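# What the Water Leaves Behind

Scale is calcium carbonate, for the most part. It forms when hard water is heated and the dissolved bicarbonate breaks down, releasing carbon dioxide and leaving a solid with very low solubility. The reaction speeds up with temperature, so the hottest surface in a house collects the most. In a storage water heater that surface is the heating element or the bottom plate.

The town of Flustitz draws its supply from a limestone aquifer under the Kelemen ridge. Water enters the rock as rain, slightly acidic from soil gases, and comes out at the wellhead carrying a heavy mineral load. Older residents know the local kettles by their lining. Plumbers know the heaters by their sound: a low popping, caused by steam bubbles trapped under the deposit.
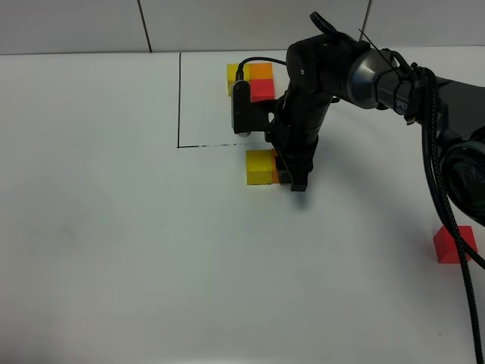 Peter Štěpánek has serviced heaters in the district for 30 years and keeps a written log of every tank he opens. His entries are short. They give the age of the unit, the thermostat setting, the depth of sediment at the drain and the state of the anode rod. Of the last 100 tanks in the log, 81 had never been flushed. "People set the dial once and forget where it is," he says. "Then they call about the noise."

The anode deserves more attention than it gets. It is a rod of magnesium or aluminum alloy, threaded into the top of the tank, and it corrodes in place of the steel. Once it is used up, any flaw in the glass lining becomes a point of attack. Štěpánek checks the rod every 2 years and replaces it when the core wire shows. Softened water often shortens the life of the rod, as the sodium raises conductivity - a detail missing from most of the sales leaflets he sees.

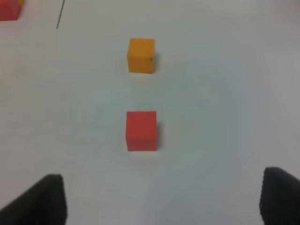

Three approaches are in use locally. The Lavia unit, sold through hardware stores, is a standard ion exchange softener with a brine tank. It removes calcium and magnesium and needs salt on a regular schedule. The Cusberg cartridge doses polyphosphate, which keeps the minerals in solution but loses effect in very hot water. The third approach is to flush the tank each October and leave the chemistry alone.

For flushing, the power or gas is shut off first and the tank allowed to cool. The cold inlet is closed, a hose is fitted to the drain valve and a hot tap is opened upstairs to admit air. With the tank drained, short bursts from the inlet stir up what remains. Štěpánek repeats the bursts until the hose runs clear, then refills the tank completely before restoring power. A plastic drain valve may not reseat after years of disuse, so he carries brass replacements in the van.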